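Emell Publishes First Results From Household Chore Trials

Machines can fold a towel and wipe a counter. Making a bed to a guest-ready standard still takes a person, the company reports.

Emell, a developer of software for two-armed service robots, today released the first results from its household and shop-floor trials. The report looks at which everyday jobs a machine can finish without help and which ones it can't, and it puts the bedroom near the bottom of the list.

The trials cover 18 chores, chosen with two partners: Verbeke, which operates serviced apartments, and Sarkeck, a home goods retailer. Each chore was attempted 17 times under the same rules. A run counted as finished only if the robot started and ended the job with no one stepping in, and only if a housekeeper or store supervisor would have accepted the result without redoing any part of it.

By that measure, 10 of the chores were finished in more than half of their runs. They include wiping a cleared countertop, moving folded towels from a cart to a shelf, emptying a small wastebasket and putting boxed goods back in their place on a store display. The other eight fell short. Bed making, hanging shirts and restocking soft items such as cushions were the weakest.

"People ask us whether robots can do chores yet, and the fair answer is that they can do some of them, slowly," said Mirjam Schouten, chief executive of Emell. "We would like customers to plan around what works in August and leave the video clips out of it."

Speed remains a problem even where the work is good. Restocking a shelf of boxed goods took the robot several times as long as it took a Sarkeck employee. The report lists times for every run, including the failed ones, and Emell says it will keep publishing them that way.

On the shop floor, the main cause of failure was packaging. Shrink-wrapped items slipped, and hanging tags caught on shelf edges. Sarkeck has since changed how it loads the carts used in the trials, with heavier boxes on the lower level and tags facing inward. "That was a change we could have made years ago for our own staff," said Arūnas Sakalauskas, who manages store operations at Sarkeck. "They prefer it too."

In the apartments, the difficulty was cloth. A box keeps its shape when it is picked up. A duvet doesn't, and the part of it that matters may be on the far side of the bed. The robot has to find a corner, take hold of one layer without taking the sheet along, and pull it straight without dragging the rest out of line. It also has to work close to furniture, where there is often a nightstand within reach of one arm and a guest's belongings on top of it.
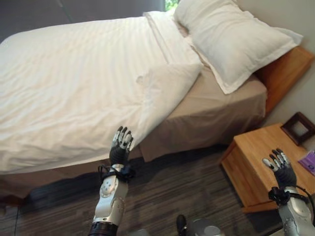 Malsha Pathirana, who leads the bedroom trials for Emell, said that most failed runs went wrong at the corners. "Pulling the cover up is fine. Getting it to lie flat and hang evenly on both sides is where we lose it," she said. "A housekeeper sees that one side is low and fixes it with one tug. Our system will often make three or four tugs and leave it worse."

Verbeke supplied furnished apartments for the trials and asked its own housekeeping staff to judge the results. Josefien Nijs, head of housekeeping, said her team was stricter than the engineers expected. "A wrinkle across the top, I can live with. If the corner is turned back, it has to be turned back on purpose," she said. Verbeke has no plans to use robots for bed making. It is considering them for carrying linen between floors – a job its staff would gladly hand over.

The next round will add 300 bedroom runs with duvets of different weights and will test whether a second camera angle helps the robot judge how evenly the cover hangs. Prorus, which supplies grippers and wrist parts, will join as a third partner. Sem Van Beek, product manager at Prorus, said the company wants data on wear, since repeated work with fabric puts lint into joints that were designed for cleaner jobs.

The full report, with scoring rules and run times for all chores, is available from Emell on request. Schouten and Pathirana will take questions from the press by phone on Tuesday at 2 p.m. Housekeeping companies and retailers interested in hosting future trials can contact the Emell partnerships office.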